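Open day at Kellbridge

Quick one because I've got to be up at six and the dog still needs walking.

Went out to the Kellbridge open day in Handurthorpe with Colleen. 64 km each way, and the last bit is all roadworks, so we got there late and missed the welcome talk. No great loss. Sausage rolls were still going. Coffee was instant, in those thin cups you have to hold by the rim.

They'd told everyone to wear closed shoes. Colleen wore sandals. They found her some boots from a cupboard, two sizes too big, and she clomped around all afternoon like a deep sea diver.

Anyway. Robots. I was expecting arms behind a fence, welding or something, sparks. Most of it was housework. Shelves, dishes, laundry. A bed, made up, in the middle of a big concrete floor, which felt odd for a minute and then didn't. Noémie Friesen ran our group, talks even faster than I do, and her line was that factories are easy because every part turns up the same way round. Clothes don't. A t-shirt is a different shape every time you drop it.

So before a robot folds anything, a person does it, over and over, holding a pair of grippers. You don't use your fingers on the cloth at all. Only the jaws. The recordings get used for training later on. I asked how many folds she'd want for one kind of shirt and she said 280 to start with, then laughed, so who knows.

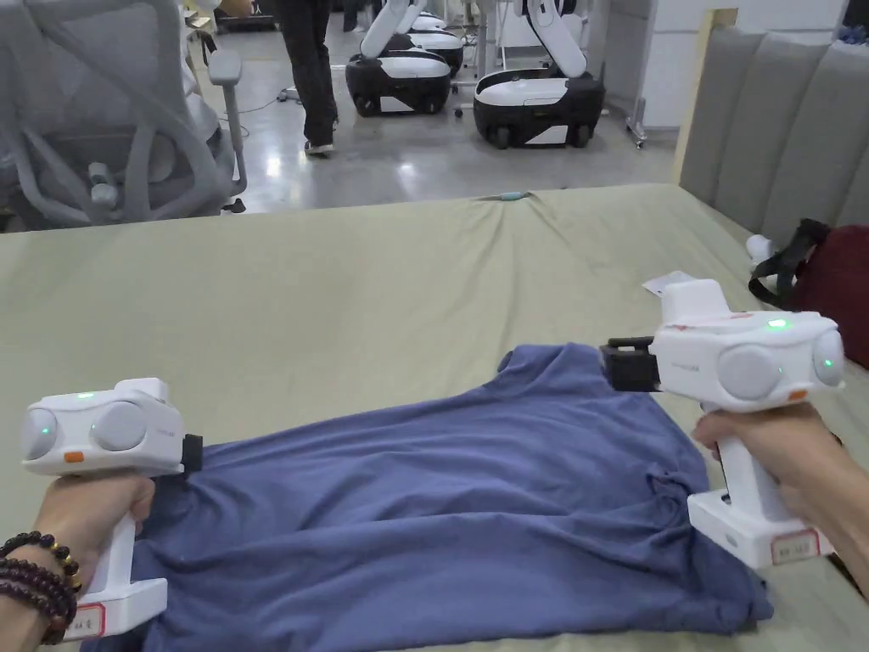
The hard bit is picking up one layer. I'd never thought about it. With fingers you kind of rub the cloth and feel there's two, and let one go. With jaws you're just looking. Pinch too deep and the back of the shirt comes up with the front, and then you have to put it down and start agian. Flattening is awful too. At home I'd swipe it with my palm. No palm! You tug one side, then the other side wanders off.

They let visitors try it at the end. Queue was 3 deep so I got a decent go. My first fold was really more of a roll. Second one passed for a shirt if you were feeling generous. Colleen did hers in one go, boots and all, and has mentioned it twice since.

Sore wrists after. Not from weight, more from gripping the handles too hard, which Noémie said everybody does on their first day. She kept telling people to drop their shoulders. Also to slow down. I'm not good at slow.

Somebody asked the jobs question, of course. A fellow up the back, quite cross about it. Brayden Marchand took that one and I thought he was fair, he said he didn't know how it'd go and wasn't going to pretend to. Then someone asked when they could buy one for the ironing and the whole mood changed colour.

Didn't get to the afternoon talk on wheels and batteries, parking was only good till four. They're doing another open day in March and I've put our names down. Bringing Anselmo if he can get off work, he's never folded a shirt in his life so it'll be a fair test.

Will fix the typos tommorow. Dog's at the door.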